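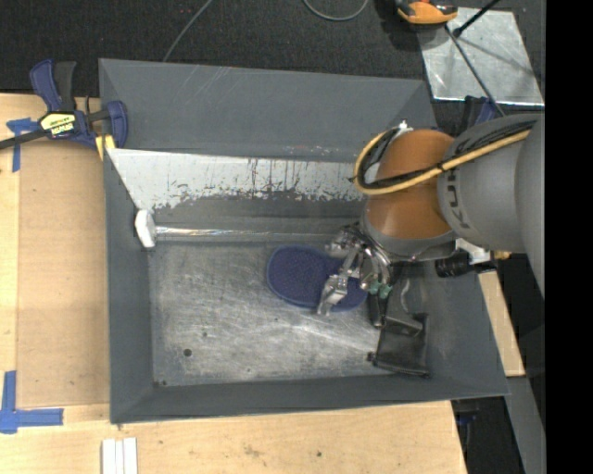 The big gray bin with household goods on its floor, Trakine hall.

Our group visited the returned goods center of Trakine on February 15, 2000. We were a small party from the Bhatia shop, and Pramila Dhillon from the receiving office walked with us the whole morning.

We began at the docks, where the parcels arrive from the Skadell stores. Each parcel is opened by hand, and the paper is kept apart for the baler. It was very noisy there and I could not hear all the explanations.

After this we came to the bins, which for me was the most interesting part. I had expected that similar goods would stay together, but in the metal bin a long tool like a mallet was lying at the back, and in front of it a blue oval thing with a surface like mesh. My colleague said it is for scrubbing in the bath, I said it is a shoe sole. We did not agree until lunch. There was also something black and flat, a little like a pan. The floor of the bin is quite scuffed.

Mrs. Dhillon told us that the center receives almost 500 parcels in a day, and in June more. Goods which can be sold again go to the Vistano outlet after 3 days. The others are sold by weight.

Lunch was soup and bread in the canteen. In the afternoon we saw the weighing room for 20 minutes only, as our bus was leaving at 2.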